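The cell at Sernthorpe starts its day at 6:30, half an hour before anyone asks it to do any work. Gemma Birkett unlocks the room, switches on the controller and leaves the arm alone while she wipes down the table. She has looked after the machine since it was installed in June, and she keeps its logbook in pencil.

The job itself looks simple. The arm sorts small plastic blocks by color on a wooden board, and the Ferri software that drives it is tested on how well it copes when the pieces are moved. Gumovora, the company that built the cell, uses the results to tune the same software for packing lines. A bad run can mean the code is wrong. It can also mean that something on the table has shifted, and ruling that out is Birkett's part of the work.

She begins with the board. If it has crept even 2 millimeters since the last check, every pick will be off by the same amount. She measures from the table edge with a steel rule, writes down the figure, and then pushes hard on each corner with her thumb. "If I can move it, the arm can move it," she says.

The tool comes next. Birkett jogs the arm down slowly until the tip is just clear of the wood, reads the height off the screen and compares it with the day before. She does this at several spots on the board, with a few blocks left out so she can see how close the rod passes to them.
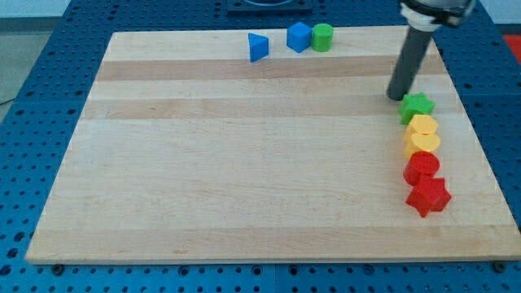
The rod comes down beside the green star during setup. Red, yellow and green pieces line the right side of the board.

Most repairs are small. The log shows 415 entries so far, and the bulk of them are cleaning, tightening and re-zeroing. The longest stop came after 2,710 cycles, when the arm began landing a little short on one side of the board and nowhere else. Birkett spent a morning on the software settings before she checked the wrist and found a mounting screw had backed out by part of a turn. She now goes over the wrist screws every 80 cycles, with a torque wrench she bought for the purpose.

Spare parts come from Zillport, usually overnight. She keeps a second tool on the shelf — already measured, with its offset written on a strip of tape — so a swap takes minutes and the morning's schedule can stand.

By seven the checks are done and the first run is loaded. Birkett stays for the opening picks with one hand near the stop button, then goes to write up the log.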